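Zurkwood Opens Free Family Woodshop Evenings at the Old Orura Dairy Building This November

ORURA - Families who have always meant to make something together, and have somehow never found the bench, the tools or the time, will have all three this November when Zurkwood opens the doors of its new community woodshop for a season of free evening sessions.

The woodshop takes up the ground floor of the old dairy building on Mill Lane, which many residents will remember from the days when you could still walk up to the side window and buy a pint of cream. Zurkwood has leased the space for the next 2 years, and the floors have been leveled, the big north windows reglazed and a proper dust extraction system put in over the summer. The loading dock is now a ramp, so strollers and wheelchairs can come straight in from the parking lot.

"We have been talking about this for so long that my own kids had started to roll their eyes at me," said Ebony Nepia, who founded Zurkwood and will be teaching the beginner sessions herself. "People come into our store, they run a hand over a piece of maple and they say, oh, I wish I knew how to do that. And I always want to say, well, come around the counter and I'll show you! Now I finally can."

Each evening session has room for 20 people and runs from 6 p.m. until 8:30 p.m., with a break in the middle for soup and bread from Ông, the much-loved noodle and soup kitchen across the street. Children aged seven and up are welcome at the benches with an adult. Beginners will start with a simple serving board, learning to read the grain, sand an edge and rub in a food-safe oil, and may take their board home when it is done. Later sessions will move on to step stools, birdhouses and small shelves.

For younger brothers and sisters there will be a supervised play corner at the back of the shop, well away from the machines, with blocks, picture books and a soft rug. Ruth Espinoza, a retired kindergarten teacher, will look after it on session nights.

"I told Ebony that if you want the parents to relax, you have to give the little ones something good to do," said Espinoza. "I have spent thirty years on small chairs, so I feel right at home."

Much of the lumber for the first season comes from offcuts saved at Zurkwood's own mill, where 420 board feet of maple, cherry and ash have been set aside and dried. Clurus, the local hardware supplier, has donated clamps, hand planes and safety glasses in both adult and child sizes, and neighbors gave around 890 dollars at the summer street fair toward aprons and sandpaper.

"My grandfather taught me to plane a board on a kitchen table, with my grandmother telling us both to sweep up," said Flynn Trevaskis of Clurus. "It is a real pleasure to help somebody else's family get started, and with better clamps than we had."

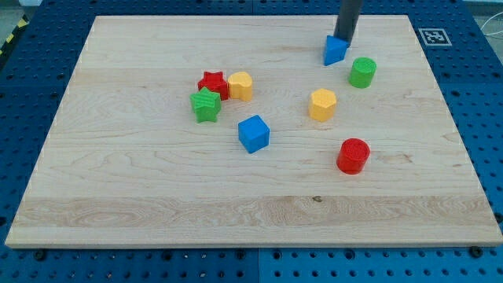 Colored plastic blocks, including stars and a heart, on a maple board.

Places are free but must be booked ahead, at the counter of the Zurkwood store or by leaving a message on the woodshop phone line. Please wear closed shoes and tie back long hair. All tools and materials are provided, though anyone with a favorite old plane or chisel that needs sharpening is warmly invited to bring it along.

Media contact: Delwyn Nepia, Zurkwood Community Woodshop, Mill Lane, Orura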